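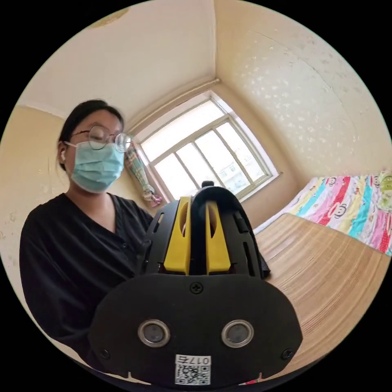
Swapping the fingers on a hand-held Emeo gripper takes 45 minutes the first time and a good deal less once you have stopped looking for the screw you dropped. The job covers the two yellow fingers, the faceplate and the check you run at the end. Before any of that, look at the sticker at the bottom centre of the plate, under the two round sensors. The one on this unit reads 017右, and the character after the number means right. Write it down, all of it. Lefts and rights live in the same drawer and are fond of each other's company, and a right-hand calibration file loaded on a left-hand unit will run for an entire Saturday without a word of complaint.

What you need

A small cross-head screwdriver that fits properly, a soft brush, a lint-free cloth, a pair of new fingers and a shallow dish with a lip. The lip matters more than the dish. You will also want a laptop with Somo installed, and a table you can see all four edges of.

Taking the faceplate off

1. Switch the gripper off and unplug it. If you unplug it first, it will sulk and want its clock set again.

2. Lay it on its back on the cloth, plate upwards, fingers pointing away from you.

3. Undo the screw at the top centre, then the two lower ones at left and right. Do the top one first. The plate stays put on the bottom pair, so you won't be holding it up with your chin.

4. Lift the plate by its rim. Keep your thumbs off the sensor mesh. It dents, and it does not undent.

5. There is a short ribbon cable behind each sensor. Leave both connected and turn the plate over on to the cloth beside the body. The manual tells you to disconnect them. The manual was written by someone with smaller hands and a better lamp.

Changing the fingers

6. Close the fingers by hand until they nearly touch. Push gently at the base. If you push at the tips you are testing the plastic, and the plastic has been tested.

7. Slide out the pin at the foot of each finger and lift the finger straight up.

8. Brush out the slide underneath. Expect fluff. If the gripper has been used for bedding or laundry tasks, expect a great deal of fluff, some of it quite colourful.

9. Fit the new pair with the recesses facing inwards, mirroring one another. They will go in the other way round if you lean on them. Please don't lean on them.

10. Refit the pins and work the fingers open and shut a few times. The movement should be even from end to end. If one side lags, its pin is not home.

The Corkis fingers fit as well as the original ones and cost less, though they come with a moulding ridge along the base that wants a minute with a fine file. The Kratochvíl pair is nicer to hold and slightly too wide at the foot. I own two sets, for reasons that seemed sound in November.

Putting it back together

11. Check that neither ribbon is pinched, then lower the plate. Start all three screws by a turn or two before tightening any of them.

12. Tighten until they stop, and stop with them. The threads are in plastic, and a stripped one means a new body.

13. Wipe the sticker. Somo reads the code on it at the start of every session, and a greasy thumbprint is enough to have it announce that no device exists.

Checking the travel

Plug in, switch on, and open the calibration page in Somo. With the fingers fully shut the raw reading should be 217. Fully open, it should be 1629. It may wobble by as much as 4 either way, and that is fine. Anything further out means the zero has moved with the new fingers: hold them shut, press Set Closed, let go, hold them open, press Set Open, and save under the number you wrote down.

If the reading jumps about in the middle of the travel, there is still fluff in the slide. Go back to step 3 – I'm sorry – and brush it again.

If the reading doesn't change at all, one of the ribbons has come loose, in which case you may as well disconnect the pair and do it the manual's way after all.

Pick up something soft, then something small and hard, and watch the trace while you do it. A pair of socks and a battery will do. Put the old fingers in a bag marked with the unit number and the month, and put the bag somewhere other than the drawer with the new ones.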